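Progress report no. 2 to the Zuneron fund
Project: Good practice rules for robots handling fresh food in shops
Prepared by Aileen Fajardo, Plondcombe
Last updated: 13/12/2025

1. Work done in this period

The first draft of the rules was finished and sent to our two partners, Panganiban and Fleltemia. It has 47 rules. Panganiban returned comments on most of the chapters, and Fleltemia wrote mainly about hygiene and cables. I have now put both sets of comments into one table, so that every change can be followed back to the person who asked for it.

The chapter on people near the robot was the most difficult. Our first text said that no person may be inside the working area while the arm is powered. The partners wrote that this cannot be kept in a shop, where staff must fill the crates. The new text permits one trained person inside the area, at reduced speed, with a second person at the stop button.
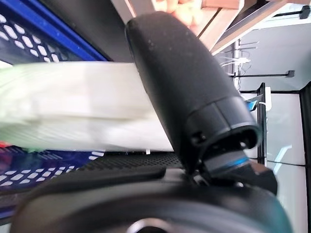 We also changed the rule about contact with food. It is now written separately for leaves, for roots and for hard fruit, as the grip force which is safe for a potato will damage a leaf. Fingers must be wiped between product groups, and the wiping must be entered in the log with the time and the name of the operator.

2. Trials of the rules

The plan asks for 1,000 logged picks before the second draft. We want to know if the operators can follow the rules during normal work, and where they need to stop and ask. The speed of the robot is not judged. The log sheet was too long in the beginning and we made it shorter, to one page.

Rule 12 (cables on the floor) is still open. Fleltemia would like all cables to be covered or hung up. Panganiban thinks it is enough to mark the area and keep customers out of it.

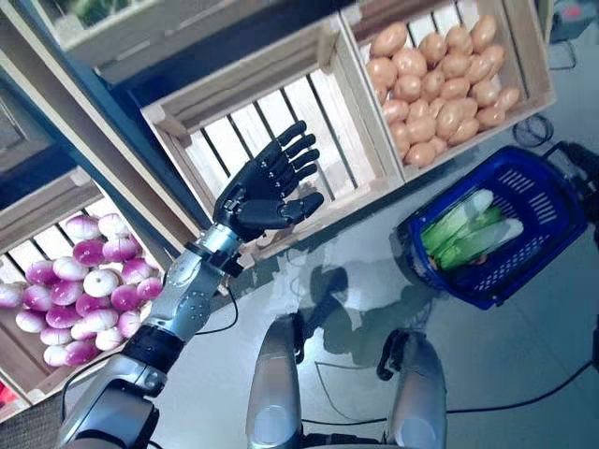 My proposal is to accept the stricter version for shops in opening hours and the lighter one for test rooms. I will ask both partners to confirm this in writing.

3. Budget

We have used 80 percent of the money for this period. The remaining part is for printing and for the translation of the short version, and we ask permission to move it to the next period.

4. Next steps

The second draft will be sent in January. Before that, the hygiene chapter needs to be read by a food safety person from outside the project, and we are still looking for one. If the fund can suggest somebody, we would be thankful.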